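Sorting out the crockery this month. We've ended up with far more bowls than two people can eat out of, and the cupboard door no longer shuts.
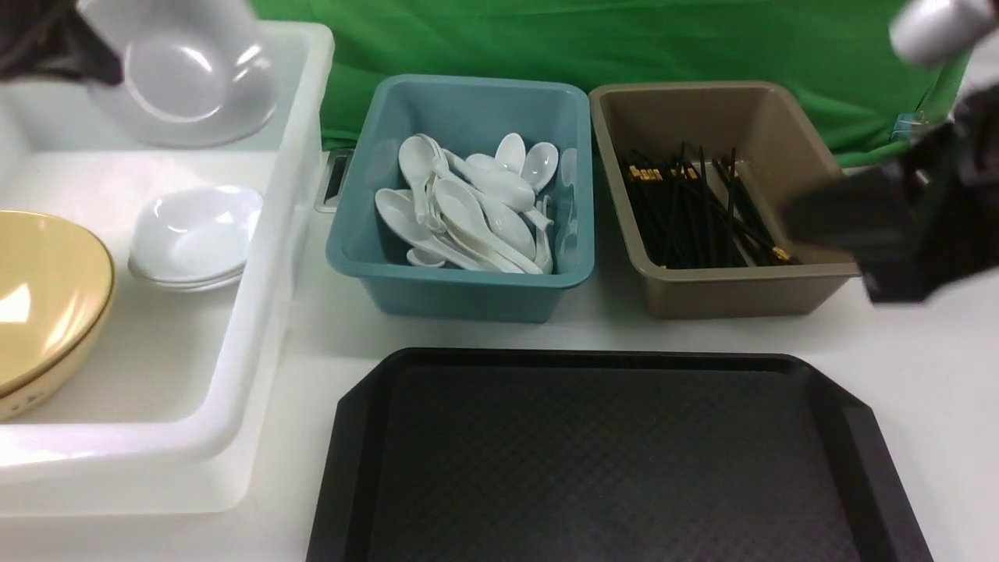

1/ Rule I'm sticking to: one kind of thing per stack. Bowls with bowls, little dishes with little dishes. Mixed stacks wobble, and you always want the one at the bottom.

2/ The cream-yellow bowls with the gold-toned rim are staying. They were my aunt's. I don't put them in the microwave and I'd ask guests not to either.

3/ Small shallow white dishes: staying too. They get used every day for soy sauce, olives, tea bags, the end of a lemon. They nest well and take up next to no room.

4/ Big white bowl is the awkward one. Good for salad, too wide for the shelf. It might have to live on top of the fridge.

5/ I'm using plastic bins while I sort. The cloudy see-through sort is better than solid because you can tell what's in it without lifting everything out. Don't fill them to the top. I did that when we moved to Droswood and couldn't get mine up the stairs.

6/ Chae-won Gil asked what I put between the bowls. Kitchen roll if they're going in the car, nothing if they're only going across the room.

7/ Utensils are next. I have 14 teaspoons and can never find one, so I don't know what that says about the drawer.

8/ Anything we haven't used since March goes in the charity bag. Yu-na has first pick, as she's just got her own flat and owns a saucepan and two mugs.

9/ Measured the shelf. It's 64 cm wide, so three stacks side by side with a gap for my hand. The plates will have to go down a level.

10/ Stopping for tea. Will do the mugs tonight if I can face it. If anyone wants a gravy boat, message me, I've got a spare with a small chip on the handle.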